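Plollcombe kitchen sim, teleop and demos. Weekly meeting, minutes

Mon 7 November 2022, small room upstairs then moved to the big one at half past
Present: Maxence Deschamps (chair), Yolotzin Olvera, PK, Hattie, Jonas (by phone, dropped off twice)
Apologies: Ruth
Minutes: Hattie

1. Last minutes
Agreed. One correction from PK, the handheld controller was lent to Deder, not given. Needs to come back.

2. Where we are with demos
Target for the pan task is still 500 kept demos. We have 200, all from Yolotzin and PK. Another 100 recorded but not looked at yet, so not counted. Maxence wants them looked at before anyone records more. PK said that was the plan anyway.
Jonas asked if the August set can be reused. No. Old pan model, handle shorter, and the arm base was in a different spot. Keep on the drive, don't train on it.

3. Pan pick-up, remote driving
Long one. Yolotzin went through how she drives the approach. Comes in level from the right, wrist low, goes for the rim. PK has been coming over the top and going for the handle. Both get the pan moved but the two styles mixed together are a mess to learn from, policy goes halfway between and shoves the pan along the marble.
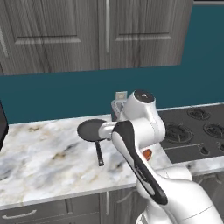 Rim approach needs a slow last few centimetres. Yolotzin drops the speed scaling right down on the controller for that bit, then back up for the carry. PK leaves his on one setting. Maxence: everybody drops it, same place every time. Jonas worried that slow sections give us lots of near identical frames. Fair point, Hattie to try thinning them out afterwards instead of asking people to drive faster.
Some talk about whether starting arm pose should be random. Yes, small amounts. Not the base.
Handle approach not binned. Goes in its own folder with its own label. Come back to it once rim one trains.
Decision: rim approach only for the main set.

4. Food in pan
Second half of the task, pan on the front left burner and the gripper working from above. Yolotzin finds this much harder by remote than the pick-up. Depth. Says she is mostly guessing height off the shadow under the fingers and would like a second view, side on. PK agrees, he closes too early about as often as not.
Options talked through:
- second view on the driver's screen. Cheap, PK can do this week
- buzz in the controller on contact. Mendes plug-in does it but Jonas had trouble with the licence, still waiting on reply
- hand guiding on the real arm downstairs and replay the path in sim. Maxence keen, others less so. Replay drifts unless the counter heights match and they don't yet

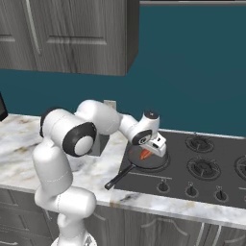

Item 4: gripper over the pan, front left burner.

Agreed to do the second view first and see. Maxence still wants one afternoon of hand guiding as a comparision, Yolotzin to pick the day. Small batch, kept seperate.
Wrist should be pointing straight down before descending. Several of PK's come in tilted and the fingers clip the rim. Chuck those. Yolotzin asked whether a failed grab then a good second go counts as a keeper. Long discussion, no full agreement. For now yes if the recovery is clean and there's only one retry, and tick the retry box. Jonas against, wants it noted.

5. Recorder
Flistum recorder fell over on Thursday, lost PK's last session. Log stops at step 3731 with no error. PK thinks disk was full, Hattie thinks not, there was plenty free when she checked. Until sorted, save after every demo, not at the end. Yes it's slow.
Also gripper open/close is being logged one tick behind the arm. Jonas has a fix, not merged. Maxence asked him to merge it before any new recording. Jonas dropped off here, came back, said fine.
File names. Please use driver initials first. Again.

6. Driver practice
Ruth starts driving next week. Yolotzin to sit with her, first couple of sessions thrown away whatever they look like. Yolotzin's notes on controller settings are in the shared folder, two pages, PK to add his bit on resets.
Breaks. Roughly 40 minutes at a go then stop, quality drops off after. Put it on the rota.

7. AOB
Big room is booked out the next two Tuesdays. Headset strap broken, Hattie has ordered one.

Actions
PK: second view on driver's screen. Check the unlooked-at demos. Chase Deder for controller
Yolotzin: pick hand guiding afternoon, sit with Ruth
Jonas: merge gripper timing fix, chase Mendes re licence
Hattie: thinning script, look at recorder crash, rota
Maxence: write up keep / chuck rules on one page, send round

Next meeting same time next week, room tbc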